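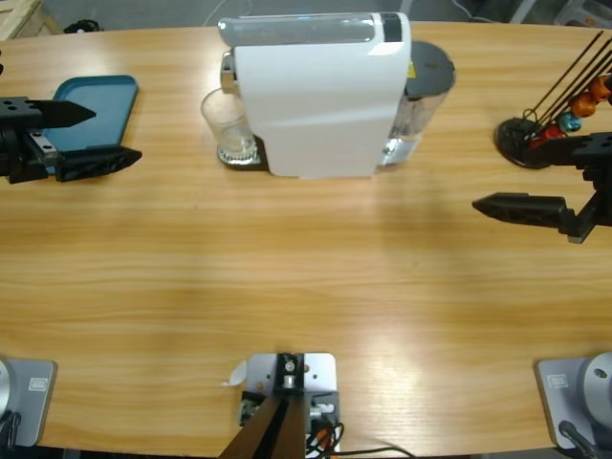 # Loviddale café price list

Prices of hot drinks in cafés and kiosks in Loviddale and Irneck, copied by hand from menus and wall boards. Last updated 2026-03-08.

## Files

- `prices.csv` -- one row per drink per visit
- `places.csv` -- name, street and opening hours of each place
- `notes.txt` -- anything that didn't fit a column

## Columns in prices.csv

| column | meaning |
|---|---|
| `place_id` | matches `places.csv` |
| `drink` | as written on the menu, lower case |
| `size_ml` | blank if the menu doesn't say |
| `price` | eat-in price, in cents |

## Known problems

Of the 43 places, 15 are in Irneck and were visited only once. Eide station kiosk changed hands in March, so it has two ids. Takeaway prices are missing -- the early visits didn't record them.

"Large" means different things in different places. Don't compare sizes by name.

## Corrections

Send them to Noémie Masson, with the place id and the date you saw the price.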